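Susta #1 Review: A Lighthouse, a Lost Ferry and the Best Sidekick of the Year
Written by Hamdia Seyoum, October 2019
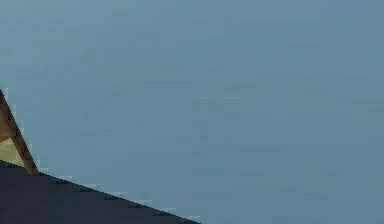
The Story So Far

I read Susta #1 on the bus, missed my stop, and read it again walking back. So you know where this is going! It's the first issue of a new series from Nenance, the small press that did those lovely folded minis a while back, and it's written by Lachlan Halliday with art by Ruby-Lee Whitelaw. I'd never read anything by either of them before. I have now ordered everything I could find.

Susta is a ferry. It went missing on a short crossing with 90 people on board, and twelve years later it sails back into harbor with its lights on and one passenger, a girl named Chin who hasn't aged a day and would like to know why the snack bar is closed. Her little brother is now older than she is. He's also the harbor master, a job he took so he could keep looking for her, and he has no idea how to talk to her.

That's the first six pages. Halliday doesn't hang around.

What got me is how funny it is. A setup like that could be awfully gloomy, and there are a couple of pages here that did make my throat tight (the voicemail page, you'll know it when you get to it), but Chin is a riot. She's fourteen, she's bored, she thinks everybody is being weird about this. When her brother tries to sit her down for the big serious talk she asks if she's still grounded. He has to think about it. I laughed so hard the man across the aisle moved seats.

And then there's the goat. I don't want to say too much about the goat. It lives in the lighthouse, it belongs to the old keeper, and it knows something about the ferry. Whitelaw gives it the most wonderfully judgmental face, and by the end of the issue it had done exactly one useful thing and I would follow it anywhere.

The Art

Whitelaw draws people like she's sat next to them at a diner. Everybody has a different way of standing. The brother holds his shoulders up near his ears for the whole issue until one tiny panel on page nineteen where he finally lets them down, and there's no caption pointing at it, you just feel it. I went back and checked, and yes, she'd kept it up the whole way through.

The fog scenes are gorgeous too. She leaves a lot of the page alone and lets the lettering float out there by itself, so a shout from the dock shrinks as it crosses the spread. Raelene Trevaskis does the letters, and I hope she gets a raise. The foghorn runs along the bottom of four pages in a row, getting a bit bigger each time, and I found myself reading faster to get away from it.

Colors are by Ebony Cartwright. The present day is all cold harbor light, and the flashbacks are this warm, overcooked orange, like a photo left on a windowsill. It makes the time jumps easy to follow even when Halliday cuts between them three times on one page.

A Couple of Gripes

Small ones! The town council scene runs long. There are seven people in it, they all get introduced by name, and I could only tell you two of them now. I'm guessing they'll matter by issue 3, but here it stops the book cold right when I wanted to be back on the boat.

I also lost track of where the lighthouse is compared with the harbor. Chin walks there in one panel and needs a rowboat to get back. Maybe that's a clue and maybe it's a goof. A friend at my shop is convinced it's a clue and has a theory involving tides that I couldn't follow at all.

And the back matter is printed too small. It's a fake logbook from the ferry, four pages of it, and it's great stuff, full of crossed-out names and weather notes that get stranger as they go. Entry 449 gave me a proper chill. But I had to take it over to the window to read it, and I have good eyes.

The Print Copy

I bought the regular cover. There's also a signed edition limited to 938 copies with a wraparound cover by Whitelaw, which had sold out by the time I asked. The paper is thick and a little rough, and it takes the dark pages well, with no shine under a lamp. The staples were straight on mine. There's a digital version as well, and I'd guess the logbook is easier to read there with the zoom, but you'd lose the foghorn spreads unless your screen is a wide one.

Who Should Pick It Up

If you liked Nunetow, the press's earlier series about the sleepwalking town, you'll feel at home. It has the same patience with odd people and a much better pace. It's fine for younger teens, I think. There's one scary page and a bit of swearing from the goat's owner.

Issue #2 is already on my pull list. The last page of this one has Chin finding a second ticket stub in her coat with her brother's name on it, and I have been bothering people about it all week. If you've read it, please come and argue with me in the comments!

Score: 9 out of 10

Contact | Write for Us | Privacy | © 2019 All rights reserved | Back to top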